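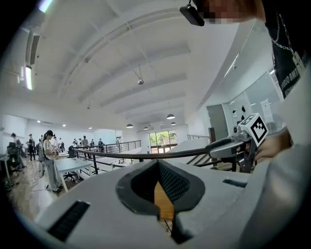
Fedoruk support replied first, and asked whether the episodes were being dropped at the gripper or at the upload, because the two look the same from the dashboard and get fixed in very different ways.

Fair question, and thank you for the quick answer! I've spent the better part of the day on it, so please forgive the length of what follows. I'd rather write too much than have you ask me for it piece by piece.

**Ticket:** episodes missing after sync, hand-held grippers
**Opened:** 10/13/21
**Project:** Skuvutport (pick-and-place demonstrations)
**Status:** open, workaround in use

### What we see

We recorded 952 episodes on the hand-held grippers and only 745 of them came up in Stelamix as usable for training. The rest are listed, with a start time and an operator slot, but they carry the flag `pose_incomplete` and the trainer skips right over them. No error pops up while you're recording. The operator hears the normal tone, puts the gripper down and goes on to the next one, perfectly happy, and so were we until we looked at the totals.

### What I tried

1. Copied one flagged episode straight off the gripper's card and opened it on my own laptop. The video plays from start to finish, so I'm fairly sure the upload isn't eating anything.
2. Re-ran the sync on a small batch. Same episodes flagged, same flag.
3. Swapped the marker cube on one gripper for a fresh one and printed the calibration sheet again. No change that I could find.
4. Compared clocks. This is where it got interesting – the head camera and the gripper camera had drifted apart by 285 milliseconds on the worst station, and nearly every flagged episode came from stations with a drift like that.
5. Restarted the Brakier time service on those stations and recorded 6 short test episodes. All of them came through clean, which cheered me up a good deal.

### Where that leaves us

I do think it's the clocks, though I wouldn't bet the farm on it. The drift seems to creep back when a station has been left on through a long break, and I haven't caught it in the act yet. For now everybody restarts the time service before the first episode of a session and again after lunch. It's a bit of a nuisance but people have been very good about it.

### What I'd love to know

- Can the flagged episodes be re-aligned after the fact, or do we have to record them over?
- Is there a setting that makes the gripper refuse to start when the drift is too big? A rude beep would do just fine.
- Should the time service be restarting by itself? Our copy came with the default settings and I haven't touched them.

Logs from the worst station are attached, along with one good episode and one flagged one to compare. I'll leave that station as it is until I hear from you.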